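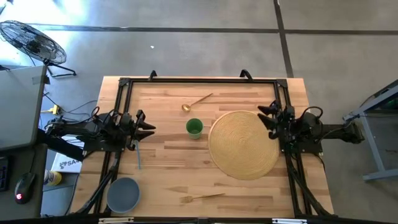
A green cup and a round woven placemat on a wooden table.

Filed under: Opinion | Food & Home

Bring back the lunch hour. The whole thing. All 60 minutes, sitting down, with a plate.

I started work in Brordale 23 years ago and the main street used to go quiet at noon. Shops put the little clock sign in the door. You wanted a washer or a stamp, you waited. People grumbled, sure. Then they went home and had soup.

Now? Sandwich over the keyboard. Crumbs in the space bar. I did it myself for years and was proud of it, which is the embarassing part. Thought it made me look keen. Mostly it made me tired by 2 and rude to people on the phone by four.

And don't tell me it's the law that's the problem. Most of us have a break on paper. We just don't take it, or we take it and bring the phone, same thing. A boss who eats at her desk doesn't have to say a word. Everyone sees it. Everyone stays put.

My sister-in-law's office over in Nirdale shuts the front counter at lunch. Phones off too. There were complaints in the first week, then people learned the hours. They're a town of 3,000, they coped. I'd bet a bigger place could cope as well.

The usual answer is that folks would rather leave early. Fine. Some would. Parents with a school pickup, I get it, let them choose. But I've watched plenty of people skip lunch and then not leave early either. Where did the hour go? Into the inbox. Gone.

It doesn't have to be fancy. Leftovers are fine. Toast is fine. A proper cup, not the paper one with the lid. Put something under the plate if you have it, sit somewhere that isn't your work chair, and look out a window. If the neighbour wants a chat, have the chat.

Small shops will have a harder time, I know that. One person on the till can't just vanish. So close the door for a bit! Put the sign up. I'll come back at one, I'm not going to starve for want of a lightbulb.

I'm starting Monday. Soup, probaly.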